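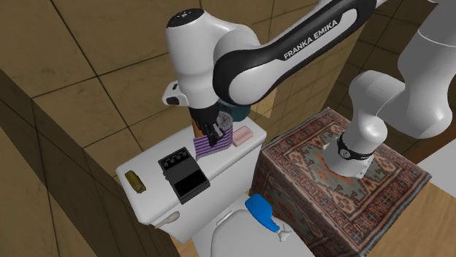 Figure 1. Toilet tank in a small bathroom.

Household Water Systems
Handout 4: Toilets, leaks and reading a meter

Revised 03/05/2023

Read before class: sections 1 to 3
Bring: calculator, last week's worksheet, a water bill if you have one

1. Where the water goes

In most homes without a garden, the bathroom uses more water than the kitchen and laundry put together. The toilet and the shower are the two largest uses. Which one comes first depends on the age of the toilet and how long people stand in the shower.

Last week we sorted uses into two groups. Fixed-volume uses take the same amount each time, whatever the pressure in the pipe. A toilet flush and a dishwasher cycle are fixed-volume. Flow uses depend on how long the water runs and how fast. Showers, faucets and hoses are flow uses. Keep the two apart in your calculations. A lower supply pressure will cut the water used in a ten-minute shower, but it will not cut the water used in a flush. The tank just takes longer to fill.

Leaks are a third group. They behave like flow uses that never get turned off, and this is why a small one can cost more than a large fixture that is used a few times a day.

2. How a tank toilet works

You should be able to draw this from memory and label it.

The tank stores water above the level of the bowl. When the handle is pressed, a chain lifts the flapper, a rubber or plastic seal at the bottom of the tank. Water drops through the opening into the rim and the bowl. The bowl fills faster than it can drain, the bent passage behind it (the trap) fills completely, and a siphon starts. The siphon pulls the contents of the bowl over the bend and down the drain. When air enters the trap the siphon breaks, and you hear the gurgle.

Meanwhile the tank is nearly empty and the flapper has dropped back onto its seat. The float has gone down with the water and has opened the fill valve. Fresh water enters the tank. A small tube sends part of it into the overflow pipe, which leads to the bowl and restores the water in the trap. When the float reaches its set height, the valve closes.

The water left standing in the trap is there to block sewer gas. A toilet that is not used for a long time can lose this seal through evaporation. In the August exercise we will look at empty apartments where this has happened.

Terms to know: flapper, float, fill valve, overflow pipe, refill tube, trap, siphon, supply stop.

3. Flush volume

Older toilets in this country commonly used 3.5 gallons per flush, and some used 5 or more. The federal limit for new toilets has been 1.6 gallons since the 1990s. High-efficiency models use 1.28 or less. Dual-flush models give a choice of two volumes.

The rated volume is often marked inside the tank or behind the seat. Do not trust it completely. A float set too high will raise the real volume, and so will a replacement flapper of the wrong type. To measure it yourself:

Close the supply stop.
Mark the water line inside the tank with a pencil.
Flush.
Refill the tank to the mark by hand with a measuring jug, counting the quarts.
Open the supply stop again.

You will get a number slightly lower than the true one, as the jug method leaves out the water that comes in while the flush is under way and the part that goes down the refill tube. For this course the difference does not matter. State it in your write-up anyway.

People sometimes put a brick in the tank to lower the volume. Please don't recommend it. Bricks break down in water and the grit ends up under the flapper, and then you have a leak that wastes more than the brick saved. A filled plastic bottle is safer, provided it stays clear of the moving parts. Lowering the float does the same job with nothing added.

4. Leaks

There are two common faults in a tank toilet, and they have different causes.

Flapper leak. Water passes from the tank to the bowl through a seal that no longer closes. Rubber hardens and warps with age, and chlorine tablets placed in the tank make it happen sooner. A chain that is too short will hold the flapper slightly open. One that is too long can get caught underneath it. The sign is a tank that refills for a few seconds when no one has used it. 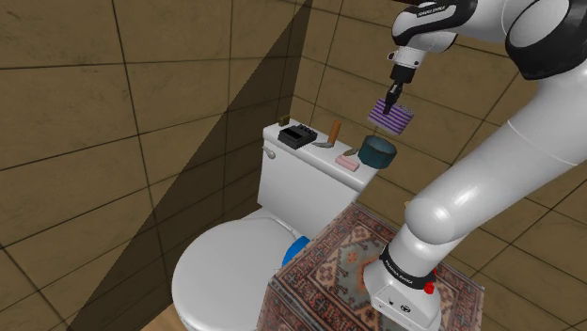 Fill valve leak. The valve does not shut off at the set height, so the water keeps rising until it reaches the top of the overflow pipe and runs down into the bowl. Take off the lid and look. If water is trickling into the overflow, the float is too high or the valve is worn. Try the float first.

For the flapper there is the dye test. Put a few drops of food coloring in the tank, leave it for fifteen minutes without flushing, and look in the bowl. Color in the bowl means the flapper is leaking. Flush right afterward so the dye does not stain. Dark blue or red is easiest to see.

A third fault, less common, is a leak between the tank and the bowl or at the floor. These show up as water outside the toilet. They need a new gasket or wax ring, and they should be dealt with at once because of damage to the floor below.

5. Case: Plillside

Plillside is an apartment building with 223 units and one master meter. The owner, Ruchti, pays the water bill and divides it equally among the tenants. Costs had gone up two years in a row with no change in the number of people living there.

The first step was a night reading. The meter was read when use should be lowest, and again three hours later. The difference was 2342 gallons. Divided over all units that is 10.5 gallons per unit in three hours, or 3.5 gallons per unit per hour, at a time of night when most people are asleep. A few flushes would explain part of it, but not a flow that held steady through the whole period.

Staff then carried out dye tests in 100 of the units, picked so that every floor was included. They replaced worn flappers on the same visit. A second night reading, again over three hours, gave 838 gallons less than the first.

Points for discussion:

The bill is divided equally. What reason does a tenant have to report a running toilet? Compare this with the Tastden case from Handout 3, where every unit had its own meter.

What else could cause a steady night flow in a building of this size? Think about heating equipment, laundry rooms and underground pipe.

The two readings were taken on different nights. How much weight would you give to the comparison? What would you have done to make it stronger?

6. Reading the meter

Most meters in the practice area around Winel are of the dial type. The numbers read like a car's odometer. The large hand shows fractions of the last digit. The small triangle or star-shaped wheel is the leak indicator, and it turns at very low flows.

Before testing, shut off every fixture in the building, including ice makers and water softeners. Watch the leak indicator for a full minute. If it moves, close the supply stops at the toilets one at a time and look again after each. If it still moves with all of them closed, shut the main valve where the pipe enters the house. A meter that goes on turning after that points to a leak between the meter and the house – often the hardest kind to find.

Check the units before you write anything down. Some meters read in gallons and others in cubic feet. One cubic foot is 7.48 gallons. Mixing them up was the most common error on the last worksheet.

7. Problems

a) A household flushes fourteen times a day. Find the yearly saving in gallons from changing a 3.5 gallon toilet to a 1.28 gallon one.

b) A flapper leaks half a gallon per hour. How many flushes of a 1.6 gallon toilet would use the same water in a day?

c) Using the Plillside figures, find the second night reading, and give it in gallons per unit per hour.

d) A meter in cubic feet moves by 0.3 in two hours with everything turned off. Give the leak in gallons per day.

Show the units in every line. Answers without units get half credit. Hand in on paper at the start of the next class.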